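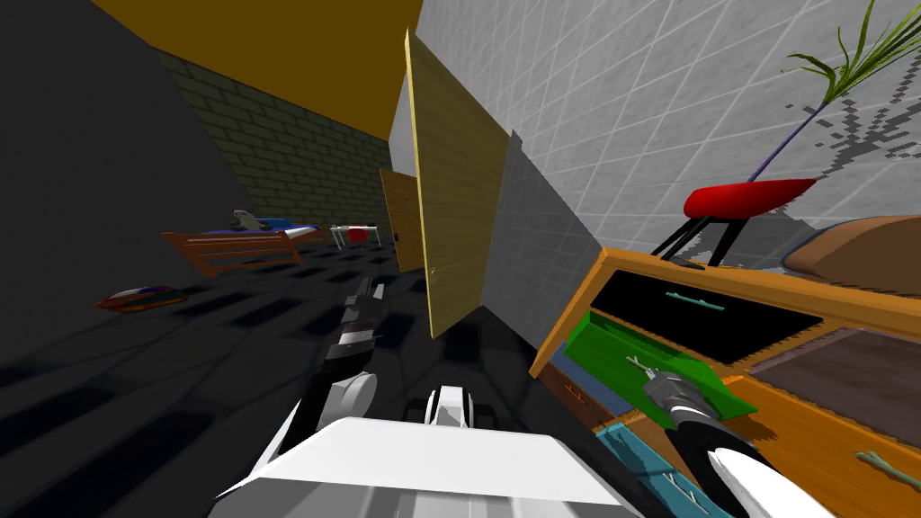
Le tiroir vert et la commode (rendu de synthèse).

Inscription au chantier d'été : notes de préparation

Mon dossier pour le chantier de jeunes de Dissanayake a été accepté en mai. Séjour de 30 jours, hébergement collectif, travaux le matin, animation avec les enfants du village l'après-midi. Je consigne ici les points pratiques, les messages reçus depuis mon dernier billet portant tous sur les mêmes questions.

Coût. La participation est de 399 euros, transport non compris. L'association Plikano en prend 76 à sa charge pour les anciens du groupe local, sur présentation de l'attestation signée par le responsable de section. Dans mon cas, Rafsan Gazi. Compter une semaine de délai pour la signature.

Bagages. Un seul sac en soute, un petit sac en cabine. La liste officielle demande des chaussures montantes, des gants de travail et un drap-housse. Elle oublie la lampe frontale, que Tanvir Pramanik, parti il y a deux étés, m'a conseillée pour les coupures de courant du soir.

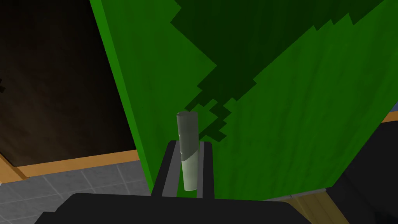

Surface verte, cylindre translucide en bas.

Formation. Deux réunions obligatoires avant le départ. La première traitait de l'assurance et des consignes de chantier. La seconde portera sur l'animation : jeux sans matériel, répartition par âge, gestion des repas. Nous sommes sept dans l'équipe, dont trois n'ont jamais encadré d'enfants. J'ai une saison de colonie derrière moi, donc je prendrai sans doute le groupe des plus jeunes.

Langue. Je comprends à peu près tout et je parle mal. Je révise les verbes de mouvement et le vocabulaire des outils, le soir, vers 21 h.

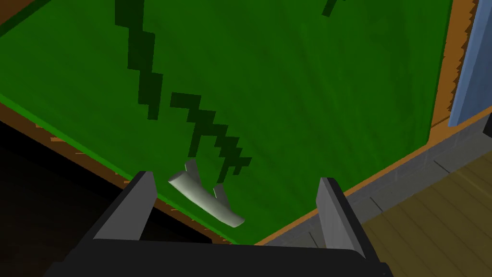 Page modifiée en mai, 18 h 40

Ajout : le point de rendez-vous a changé. Départ devant la salle Ovbridge, côté parking, à 5 h 15. Obaidul Sivakumar garde la liste des passagers et les photocopies des passeports. La mienne lui manque encore, je la dépose demain.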